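Bedspread and Bedding FAQ
Plotdale Home Textiles

Ordering | Shipping | Care | Returns | FAQ

You asked, sometimes more than once and sometimes in capital letters. We have collected the answers on one page so that the inbox can get some rest.

What is the difference between a bedspread and a comforter?
A bedspread goes over the whole bed, hangs down the sides and hides whatever you did or didn't do to the sheets. A comforter is filled, keeps you warm and slides onto the floor at three in the morning. Plenty of our customers own both and make the bed with neither.

Which size do I need?
Measure the mattress, including the depth, with a tape measure. "It's a normal bed" is a sentence we receive weekly and can do nothing with. Add the drop you want on each side. If you land between sizes, go up.

Is the plush scratchy?
No. The Seltska line is 250 gsm plush on the top side with a smooth backing. It does have a nap, so if you write your name in it with a finger, your name will be there until you brush it out.

Will it shed?
For the first 2 washes, yes. Clean the lint filter both times. After that, any fluff you find is coming from the cat.

Can I machine wash it?
Cold, gentle cycle, mild detergent, nothing else in the drum. Skip the fabric softener, which flattens plush. Tumble dry on low or hang it over something sturdy. Scalloped edges should be pulled flat while damp or they curl up and stay that way. Never iron the top side. One customer did and now has a bedspread with the outline of an iron on it.

What about quilted headboards?
Vacuum them with the soft brush. Spot clean with a damp cloth, and try it on the back first. Lace trim picks up dust faster than you'd think and should be dabbed, never rubbed. Our Pacheco headboard covers unzip and go in the wash with the pillowcases.

Do busy prints really hide crumbs?
They hide crumbs very well. This is a selling point and also a warning.

How do I clear a bed that has turned into a table?
Trash first. Take a bag to the bed, and if there's already a plastic bag lying on it, congratulations, you're halfway done. Wrappers, paper balls and paper cups go in. Check the cups before you tip them.

Next, anything with a proper home: medicine back to the cabinet, cords coiled and into the nightstand drawer, clips wherever clips live in your house. Plush toys can wait on the pillow end. Then shake the spread out of a window or over the tub, and only after that pull up the comforter.

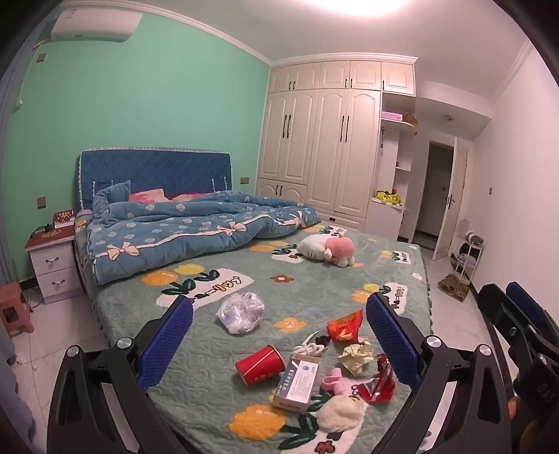
Photo: Plotdale Home Textiles / customer care archive

The red cup and the wrappers would go in the first round, the medicine box and the white cord in the second. The comforter piled up by the headboard comes last, and a flowered spread like this one needs a good look up close before you call it clean.

Something spilled. Now what?
Blot with a dry towel, working from the outside in. Cold water for most things, a drop of dish soap for anything greasy. If it was soda, rinse twice, or the plush dries into little spikes.

Why doesn't my Trinov pillow match the spread?
Different fabrics take dye differently, and screens lie about pink. Order a swatch. They're free, and we send up to 16 per household, a limit we had to invent.

Can I return it?
Within a month, unwashed, with the tags on. We can tell when it has been slept under. Returns go to Dock 447 at the warehouse, and please put the order slip inside the package. Taped to the outside, it tends to travel separately.

Do you sell the sheets too?
Starting in July. Fitted ones included. We have no advice on how to fold them.

Still stuck? Use the contact form. Lowercase is fine.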